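Pre-session inspection: remote demonstration, simulated arm
Cell: Wynne living room set
Used with: Pirkik teleoperation client, hand controller, foot pedal
Checked by: Mared Foulkes
Reviewed by: Vendula Jelínek
Date: January 16, 2020

Scope

Covers the operator station, the link, the simulated workspace and the recording settings for pick and place demonstrations given by remote control. The same demonstrations are replayed on the physical Arnitz arm in August, so limits are set to the values for the physical arm and are not to be relaxed for the simulator. Hand guiding of the physical arm has its own sheet.

Result codes: OK, OK with comment, FAIL, N/A. A FAIL in sections 1 to 3 stops the session. A FAIL in section 4 or 5 stops recording only; practice may continue.

1. Operator station

1.1 Chair and forearm rest adjusted to the operator. OK
1.2 Controller cable clear of the pedal and chair casters. OK with comment
Cable was under the left front caster at start of check. Rerouted behind the desk leg. Needs a clip.
1.3 Headset straps and face pad clean and undamaged. N/A
Session run on the desk monitor.
1.4 Clear floor area marked and free of bags. OK
1.5 Operator has had a break within the last hour. OK
1.6 Second person in the room knows where the stop button is. OK

2. Stop functions

2.1 Stop button halts commanded motion from any pose. OK
Tested at home pose, at full reach and with the gripper closing.
2.2 Releasing the pedal holds the arm in place. OK with comment
Arm holds. The gripper does not: it finishes the last close command after the pedal is released. Same behavior as before the client update. On the physical arm this would pinch. Ticket raised with Nuvosus, who maintain the gripper driver. Until it is closed, operators keep fingers off the trigger before lifting the foot.
2.3 Reset after a stop requires a deliberate action at the station. OK
2.4 Link loss is treated as a stop. OK
Network cable pulled twice. Hold engaged both times and the fault was written to the log.

3. Motion limits and control mapping

3.1 Joint limits loaded from the physical arm file. OK
3.2 Speed cap active in demonstration mode. OK
3.3 Hand to arm scaling set to the value on the station card. OK with comment
Was left at the coarse setting by the previous user. Coarse is acceptable for moving between furniture. It is not acceptable for the last part of an approach. Reset to fine.
3.4 Controller axes match the view on the monitor. OK
Left on the controller is left on the screen. Check again every time the view is changed.
3.5 Controller drift with the hand at rest. OK
3.6 Delay between controller and simulated arm below 100 ms. OK with comment
Steady during the check. One spike above the limit while a file copy was running on the same machine. Copy jobs to be held until the session is over.

4. Workspace

4.1 Arm base fixed to pedestal, pedestal not intersecting floor or furniture. OK
4.2 Sofa collision shape matches the visible surface. OK with comment
Seat cushion is good. Left armrest shape was larger than the visible armrest and gave contacts in free air. Replaced with the tighter shape and rechecked at low speed.
4.3 Task objects present and resting on their support. OK
Lipstick tube upright and bowl right side up, both on the seat cushion.
4.4 Object masses and friction as listed in the task file. OK with comment
Tube friction was at the default. Default is too high and lets a poor grasp pass. Task file value entered by hand. To be corrected in the file so that this is not repeated each session.
4.5 Clearance for the gripper on all sides of the target. OK with comment
The tube is close to the armrest. Approach from above only. A side approach brings the finger backs near the armrest and should be rejected at review, even if the grasp succeeds.
4.6 No contact between arm links and furniture along the planned path. OK
Full path run once at reduced speed with contact display on.
4.7 Lighting set as listed. OK with comment
Pale floor washes out in places. No effect on the task area. Left as is.

5. Recording

5.1 Joint positions, gripper command and camera views share one clock. OK
5.2 Recording starts on pedal press and ends on the operator's mark. OK
5.3 Free disk space sufficient for the session. OK
5.4 Aborted attempts are kept and labeled as aborted. FAIL
Client discards an attempt if it is stopped before the first grasp. These are needed for the review of stop events. Setting changed, client restarted, item retested. OK on retest.
5.5 Object start positions varied between attempts. OK
Variation is limited to the seat cushion. A tube that falls over at reset is set upright before the attempt, and the reset is noted.
5.6 Operator code entered, no personal name in the file header. OK

6. Comments on practice attempts

12 practice attempts were given before recording was approved, 8 of them accepted. Of the rest, most were rejected for hesitation above the tube: the operator hovered and corrected in small steps, and the model trained on such data learns to hover as well. Pause higher up, line up there, then come down in one movement. Roughly 3,000 samples of earlier hovering data are already excluded from the training set for the same reason.

One attempt was rejected for closing the fingers while the hand was still descending. The tube tipped against the cushion and was dragged. Open fingers must stay open until downward motion has stopped.

Placing was acceptable throughout. Release height over the bowl should be lower than what was shown in practice, although none of the attempts exceeded the limit.

7. Open items

Cable clip at operator station. Foulkes.
Gripper completes close command after pedal release (2.2). Nuvosus, tracked by Jelínek. Must be closed before any work on the physical arm.
Tube friction value in task file (4.4). Foulkes.
Scaling to return to fine on logout (3.3). Request sent, no reply yet.

Overall result: released for recording in simulation. Not released for the physical arm.

Reviewer comment (Jelínek): Agree with release. Add the armrest clearance to the station card, and repeat 4.2 whenever the sofa is moved or swapped. The view below goes with 4.3 and 4.5.

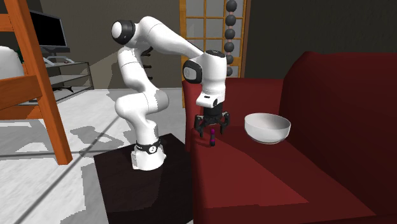 Items 4.3 and 4.5. Gripper over the tube, bowl on the same cushion, armrest behind the tube.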